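The laundry is still on the chair

I have been promised a machine that folds towels for most of my adult life. The promise comes back every couple of years with a new video attached, always a stack of identical white towels, always a nice clean table, always a speed setting that somebody has fiddled with. I watch every one of them. Then I go fold my own towels, badly, in front of the television.

So when my old coworker Tyyne Kettunen wrote in July to say she'd gone to work for a company called Skititz, and that they were collecting household chores "at scale," I wrote back something rude. She told me to come see for myself. I took the train up to Dosetdale and spent an afternoon there, and I've been arguing with myself about it since.

First, where I'm coming from. I ran the packing floor at a mail-order firm for eleven years. We sold lamps and lamp parts, mostly. In that time we were visited by three different automation salesmen, and the second of them sold us something. It was an arm from a company called Brinotance, and it was going to put glass shades into cartons. What it could do was put one particular glass shade into one particular carton, provided a human had set the carton down square, opened all four flaps, and stayed out of the yellow box taped on the floor. We carried 3,053 different items at the time. I remember the number because I had to type it into a form asking which of our products the arm would be handling, and the form had space for six.

The arm lasted two holiday seasons. After that it sat under a sheet by the loading door and people hung their coats on it.

That's my bias, and I'm keeping it. When people say "robots in warehouses," they mean machines that carry shelves around on flat floors, and those do work, and I'm glad nobody's knees are being ruined by it anymore. Picking a bent lampshade out of a bin with nine other lampshades is a different job. Doing a stranger's dishes is a different job again.

What Tyyne's people do is skip the robot, at least to begin with. A person holds the hand. I mean they carry around a pair of robot fingers on a handle with a camera in it, and they do the chore themselves through those fingers, and the recording of that is what the machine is supposed to learn from later. Some of them also wear a camera on the head. The idea is that you get the fingers' view of a cupboard door or a sock without having to haul a whole robot into the room where the cupboard is. I'll grant that it's clever. It's a lot cheaper than what Brinotance wanted from us.

I was given a turn. The tool is light enough, and it took me a while to stop reaching with my other hand. I tried to pick up a dish towel by the corner and got it on the fourth go. I tried to hang the towel over a bar and put it on the floor. I've been hanging up towels for fifty years without once thinking about it, and with two fat gray fingers I was as useful as a toddler. The young man who was showing me was much better. He could turn a T-shirt right side out, which I would have bet money against, though it took him long enough that I'd read the whole safety notice on the wall by the time he finished.

That's my trouble with it, right there. The best case for these fingers is a practiced person with a human brain, two good eyes, and all the patience in the world, and he was slow. Tyyne says speed comes later. In my experience speed is the thing that never comes later. Our arm was going to get faster too.

She had numbers for me, naturally. A chore called "clear the table" has 3,494 recordings so far. "Load the dishwasher" has 3,000, and that was the target, so they've stopped. I asked what happens if the customer's dishwasher has the fork basket in the door. She said the model would generalize. I asked if it had. She said they were encouraged. I've sat on the receiving end of "we're encouraged" before, and I know what it costs per month.

To be fair to her, she also showed me the failures, which no salesman ever did. There was a clip of the actual robot (they do have one, in a back room) trying to put a mug on a shelf. It did everything right up to letting go. Then it opened its fingers a little too wide, bumped the mug next door, and stood there as if waiting for someone to tell it how that went. She ran me five of those in a row and two that worked. I respected that more than anything in the slide deck.

I also think I'd been picturing the wrong sort of place. I expected a laboratory, or at least a pretend kitchen with a fence around it. Plenty of this goes on in rooms that look like anybody's office, with people standing around and chairs left wherever someone got up from them. That counts in its favor, if I'm honest with myself. Our arm had never met a chair that had been moved. 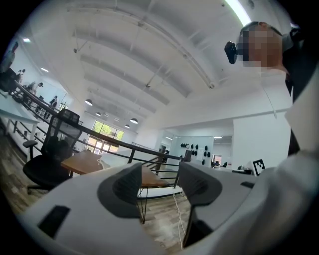 Gripper in hand, up by the railing. No robot needed for this part, only people.

Look at how much plain stuff there is for a machine to cope with before it gets anywhere near a chore. A mesh chair on a five-legged base, a table on thin black legs, a white cable hanging down by it. I'd step around that cable without knowing I'd done it. I asked Tyyne how the robot in the back room does with cables and she said they tidy those up before a run. Well, there you go. If I have to tidy up before the thing that tidies up can start, I've bought another Brinotance.

My brother-in-law, who thinks I'm a crank, pointed out that people said all this about dishwashers. You have to scrape the plates first, you have to stack them its way, it won't do the good pan. And everybody bought one regardless. He's right, and it bothered me the whole drive home from his place. We do bend our habits around a machine if it saves enough work. I own a robot vacuum, an Öberg, and every night I pick the shoes up off the floor for it like a butler. It gets stuck under the radiator maybe twice a week. I still wouldn't give it back.

But a vacuum can be wrong all day long and the worst I get is a dirty patch. A thing with fingers that's wrong gets me a broken mug, or a wool sweater in with the towels, or something on the stove. I'd want it to be right nearly every time before I left the house with it running. Two out of seven isn't in the same county.

Where does that leave the question I went up there with? Can they do chores yet? No. They can do pieces of chores, in rooms that have been gotten ready, with someone close by. A shop floor is a little nearer than a kitchen, I'd say, if your parts all look alike and your boss will pay for the fixtures. Anybody with a shelf of odd-shaped stock should hang on to their packers and pay them better.

I did change my mind on one point. I used to think the people building these things had never done the work. The ones I met spend all day doing the work, with the wrong hands, over and over, and they know exactly how hard it is to pick up a sock. If it ever does get good, I'd guess it'll be by that road. Tyyne has me down for another visit once the back-room robot has been trained on towels, and she says I can bring my own. I'm bringing the fitted sheet.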